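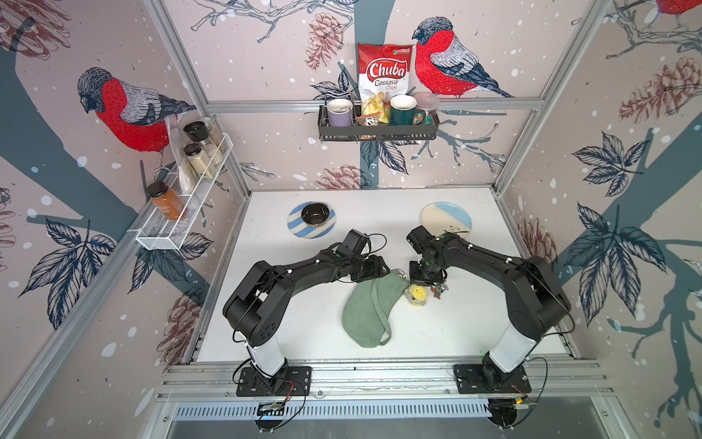
Sellunetti is a small word list of bird and forest names, made for people who print patterns on paper and cloth and want to label them the same way each time. Each entry has one common name and a short note on usage. For a wallpaper like the pink one with bullfinches and pine cones, you would use two entries, "bullfinch" and "pine cone" – the color goes in its own field.

Version 2 has 38 entries. Olga Durán checked the spelling, and seven names were changed in July. Please send corrections to Juwita Govindasamy.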